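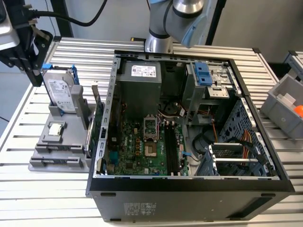
Good practice for a robot cell that takes old PCs apart and rebuilds them?

Gayan Dewan
Hi all, I help run the bench at Kurkdale and we're finally writing down our rules for the two-arm cell. The job is desktop towers with the side panel off — hard drive, CPU, memory, expansion card. My draft is 14 rules long and I already know people won't read it. Which ones would you keep? I'm mostly stuck on static, who's allowed to reach in, and whether every part needs its own fixed spot in the holder. The hard drive and CPU have theirs in ours.
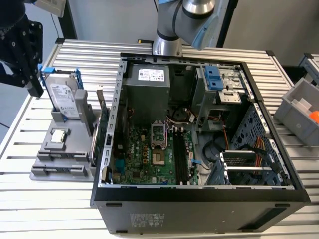 Menaka Liyanage
Fixed spots, yes, please keep that one! We let people set parts down wherever at Lendora and the arm positions had to be retaught nearly 19 times before we gave up and printed a proper holder. Also write down that an open CPU socket gets a look from a person before the arm goes near it. Bent pins are miserable and you won't always catch them on camera.

For reaching in, ours is short. Both arms stopped, stop confirmed on the pendant, then hands. Being paused in the program doesn't count as stopped. If your cell has 2 controllers, check both (I learned that one the embarrassing way).

Anwara Hettiarachchi
just ground everything and you'll be fine

Janaka Bandara
Grounding matters but it's more than clipping a wire to the table. Check the gripper fingers too, since plain printed plastic can hold a charge. We measure ours in April and again whenever fingers get swapped. And Gayan, do a written risk assessment for the whole cell before you trim the list — it'll tell you which rules you can't drop. Ours at Erkwood fits on one page, taped next to the stop button.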